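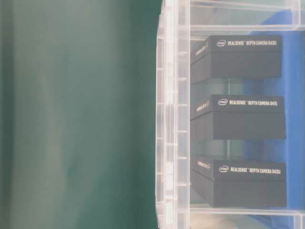

Can three boxed units go in one clear bin, or must each box have a bin of its own?

Three to a bin is fine, as long as the boxes are the same size and the lid closes without pressing on them.

Category: Stores and Packing > Bins and Labels
Posted in March by Arnel Panganiban, Usthorpe stores
Print this page | E-mail this page

Problem: the stock list for the Dridell order shows 112 boxes, but the bins as packed do not agree with it. Two bins were written down as holding four boxes each. A bin of this type cannot take four in one row, so I opened the ticket.

Saturday, 9.15. I asked Pangilinan, who supply the bins, if there is a deeper type. They have one, but it is 600 mm long and does not fit our shelf. We stay with the present bins.

10.40. I took the first of the wrong bins down and opened it. Inside were three boxes. The fourth was on the shelf behind, without any bin, and somebody had counted it together with the others. The second bin was the same case. So the number 112 is correct and only the bin sheet is wrong – this was a relief for me, as the order is already confirmed.

11.20. A new difficulty. When the boxes stand with the printed face to the wall of the bin, the ribs in the plastic make the small letters very hard to read from outside. Two people read the same label and wrote different things. I tried a stronger lamp, and it made the reflection worse. What helped was to open the lid and read from above, with the boxes laid in one row and all the names pointing the same way.

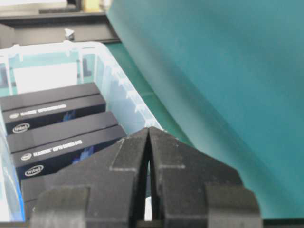
After that the reading went much quicker, and I could check seven bins before lunch. I write each line on the sheet at the moment I read it, and I do not trust my memory for the next one.

13.30. Molport asked if we can put foam between the boxes. I tried it with one bin. With foam on both sides the third box goes in only by force, and its corner became a little soft. I took the foam out again. Thin paper is possible, if the customer wants it.

14.50. The two loose boxes now have a bin together, marked "part full". The bin sheet is corrected. The total on the main list is still 1,685 pieces for all orders and I did not change it.

Still open: the labels on the outside of the bins. The old ones come off when the store is cold, and I found two on the floor. I have asked for the other type of glue, but there is no answer yet – please do not close the ticket before this is done.

Status: waiting for supplier
Tags: bins, boxed stock, labels, Dridell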